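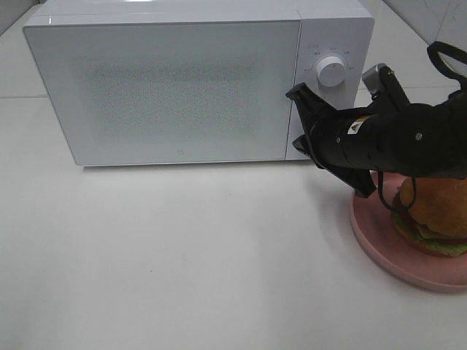 The white microwave, with a burger on the pink plate beside it.

Welcome to Jendeck! We started out as a small lunch counter on Onishi Street, and somewhere along the way we fell in love with the plain old business of warming up food - and with teaching other people to do it well. These days we run short kitchen classes for new renters, students and anybody who has just been handed the keys to a first apartment (congratulations, by the way).

Our classes are kept small, up to 4 at a time, and they all start with the microwave. We like a simple one, with a door that shuts properly and a knob you can turn without reading a booklet first.

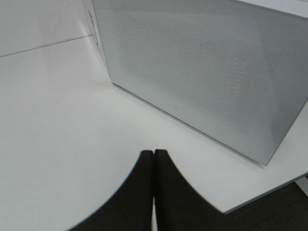 We're fond of a clear white table, too, with enough room beside the oven to set a plate down while you get the door open. It makes the whole job feel calmer, and it wipes clean in a minute - our kind of housekeeping! Come by in August, when the new classes begin, and bring your appetite.

Print this page | E-mail this page

Related
Reheating a burger and bun
Our Prarkel Road kitchen
Plates we like

Contact Jendeck, 304 Onishi Street | Copyright Jendeck | Back to top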